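Skekwood Juniors Soccer: where we are with the grant
Report to the Saarinen Fund, 2022-08-23
From Poonam Vishwakarma

Hi all,

You asked for a short one this time, so I'll try! The big news is that the under-12s finally have a proper season behind them. We signed up 145 kids across the club, and on the last Saturday of the spring league we beat Wosberg 3-1 on their own field (they'd put five past us the year before, so you can imagine the ride home).

What the money went on
Goals first. The old pair were held together with tape, and the league had been on at us since May. The new ones are up, anchored and signed off by the referee. After that came 72 practice balls and bus rental for the away games – the Zumham trip is a long one and a few families just couldn't drive it.

Coaching
We have 4 new coaches through the entry-level course. Two are parents and two used to play for us, which I love. I'd hoped for a goalkeeping coach as well, but our best candidate took a job upstate, so that line of the budget is still sitting there untouched. I'd like to carry it over if you're okay with that.

What didn't go well
The girls' squad is still short. We had 20 at the first practice and lost a bunch of them to softball by the third week. I think Thursday evening was a bad pick on my part, so we're moving them to Sunday afternoons this fall.

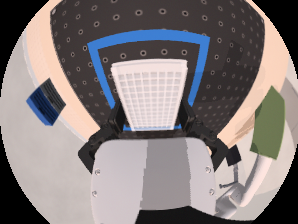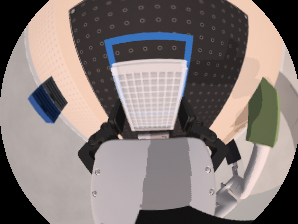
Coming up
Fall sign-ups open next week and the first game is away at Zumham. I'll send the receipts for the goals and the bus separately – the bus company still owes me one. Come out and watch if you can!

Poonam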